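Grovatik Compressor/Sustain Pedal

Sold by Hirkutthorpe Music, used and new

We carry a lot of pedals that claim to fix your tone. We don't believe most of those claims, and we'd ask you not to believe all of this page either. Come in and plug one in before you spend the money.

The Grovatik is a compressor for bass and electric guitar. It evens out loud and soft notes. The maker's leaflet says it will "reveal the player behind the instrument." What we heard in the shop was a fairly clean compressor with a slow attack and a bit of hiss once the sustain knob goes past halfway. The hiss gets worse with single-coil pickups. The leaflet doesn't mention hiss.

Controls are Level, Sustain, Blend and a small Attack switch with two positions. Blend is the useful one. With it set low you keep the front of the note, and slap players will want that. Turn it all the way up and everything sounds like it's coming through a pillow.
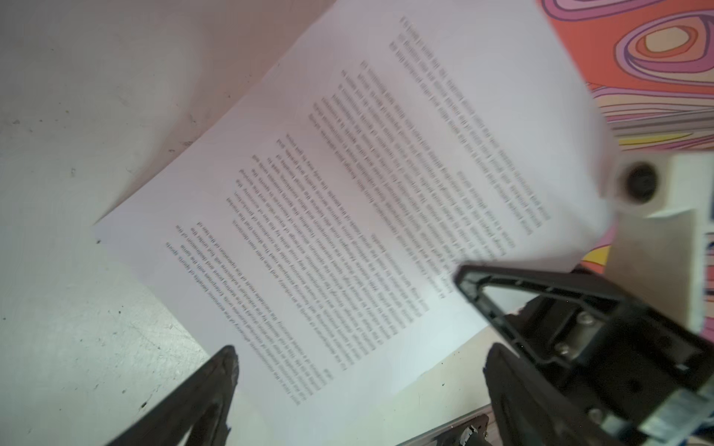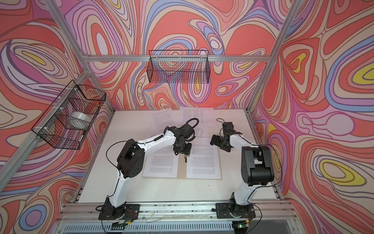
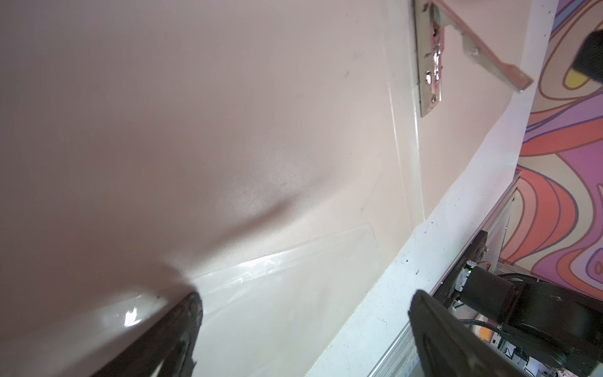
Printed page, patterned walls, clear film.

Specifications
Power: 9 V DC, center negative. No battery option.
Current draw: 53 mA
Weight: 16 oz
Bypass: listed as true bypass. We get a small pop on the first press.
Warranty: 25 months, parts only

About the "studio grade" label: we asked Grovatik what it means and got the same leaflet back.

Saron Alemayehu played one for a month of church and wedding jobs on a five-string. Her notes: "Fine on the low B. I stopped noticing it, and I guess I'm supposed to. Would I pay full price? Not sure. I'd buy it used." Illia Tymoshchuk does our repairs and opened one up. He liked the jacks and didn't like the ribbon cable to the footswitch board.

How it compares
The Horobets is quieter and costs more. It has no Blend knob. The Elteler is cheaper, and you can hear why, but it runs on a battery and fits in a gig bag pocket. If you already own either one and it works, keep it.

Limited run
The maker says only 2000 were built in this color. They also said the last color was limited, and it came back in April.

Used units are tested in the store and can be returned if the knobs scratch. Power supply not included.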